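Why I stopped trusting the clever planner

For two years our small group at Stollside believed that a better motion planner would solve our disassembly problem. I was the loudest believer. We wrote a sampling planner, then a second one on top of it, and I was proud of both. They found beautiful paths, and the parts still got stuck. 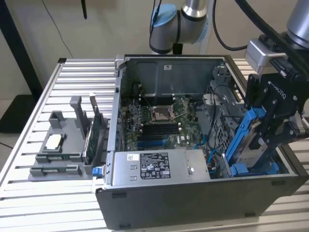
My opinion today is that contact should be described first and the path second. Most planning software treats touching as an error, something to keep away from by a safe margin. But inside an opened desktop computer there is no safe margin. A hard disk in its blue carrier sits in the drive bay with a metal cage close by, and the gripper fingers need room there too. A planner which is afraid of the cage will refuse the job, or it will ask for a map of the case more exact than any camera gives us.

Setareh Nazari, my colleague, disagrees with me. She says that force control without a good plan is only polite pushing. I accept half of this. Our contact layer has 637 lines and the old planner had 3,560, and I know which one I can still read in the evening when something fails.

Behrouz Salehi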